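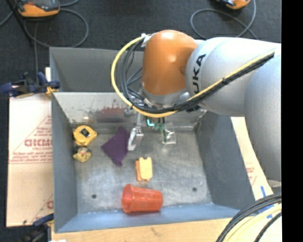

4. How wholesale price news reaches small fuel terminals

The terminal records turned out to be far richer than we had hoped, and this section is where they start to pay off. Section 3 set out the contract rules at Skuvincombe, Liltton and Trarkenside. We now ask how quickly a change in the regional wholesale price of heating oil shows up in the price posted at each rack, and whether increases and cuts travel at the same speed.

4.1 Timing

Most earlier work on price pass-through uses weekly averages. For large markets that is perfectly reasonable, but at a small terminal a weekly average hides nearly everything of interest! Skuvincombe may post a new price in the morning, pull it after lunch when a neighboring seller fails to follow, and post it again the next day. In weekly data all of this shrinks to one small step. The posting logs let us watch the whole exchange, and we think this is the most exciting feature of the data.

We line up each posting with the last wholesale quote available to the seller at that moment. Quotes close at 2 p.m., so a price posted in the morning is matched to the close of the previous trading day, and a price posted in the late afternoon is matched to the same day's close. Postings made within the hour after the close are a gray area. We keep them in the main sample and drop them in a robustness check, with very little effect on the results.

4.2 Increases and cuts

The familiar "rockets and feathers" pattern, in which prices rise fast and fall slowly, is clearly present at Liltton. Wholesale increases are passed on almost at once, while cuts drift through over a 6-day window. Trarkenside looks completely different. Cuts and increases there move together, and in the colder months cuts are sometimes the faster of the two. We did not expect this, and we spent a good part of January trying to make it go away. We changed the window, dropped the largest buyers, and re-estimated the model on winter postings alone. The result stayed put every time.

The best explanation we have found lies in the contracts. At Trarkenside, any buyer lifting more than 500 barrels in a month can reopen the price when the wholesale market falls. The clause says nothing about a rising market, so the seller has to raise prices on its own initiative and explain the change to regular customers. Liltton has no such clause. Its buyers are mostly small dealers who fill up when their tanks run low and who told us they rarely compare racks before driving out. A lovely detail from the logs is that even the small buyers at Trarkenside get the lower price on the same day, although the clause does not cover them. Keeping two price lists is apparently more trouble than it is worth.

4.3 Storage

Storage matters too, and here the Skuvincombe records are a real gift. The terminal notes its tank level with every posting, which lets us separate days when it had to sell from days when it could afford to wait. Once the tanks are more than 80 percent full, cuts come through quickly, and the gap between increases and cuts all but closes. With lower stocks the gap opens again and looks very much like the one at Liltton.

This fits the storage model of Huenchumán, in which a seller with spare room treats a falling market as a chance to hold back and a seller without room has no such choice. The model was written with crude oil in mind, and it is a pleasure to see it do so well in a retail-facing market. It does less well at predicting the size of the price cuts, which are larger than it allows when tanks are close to full. One possible reason is that the model leaves out the cost of turning away a delivery, and at a terminal with a single berth that cost can be steep.

4.4 Remaining concerns

Two concerns deserve mention. The first is that tank levels are themselves a choice. A manager who expects prices to fall may run the tanks down ahead of time, in which case low stocks and slow cuts would share a common cause. Quyên Kiều suggested using shipping delays as a source of variation that the manager cannot control, and this works very nicely. Delayed cargoes leave the tanks lower than planned, and the slow response to wholesale cuts is still there.

The second concern is that the posted price may differ from the price paid. Invoices are available for Skuvincombe only, and they track the posted price closely except during cold spells, when some long-standing buyers receive a discount. We return to these discounts in Section 5, where the invoice data are used to estimate what each group of buyers paid over the heating season.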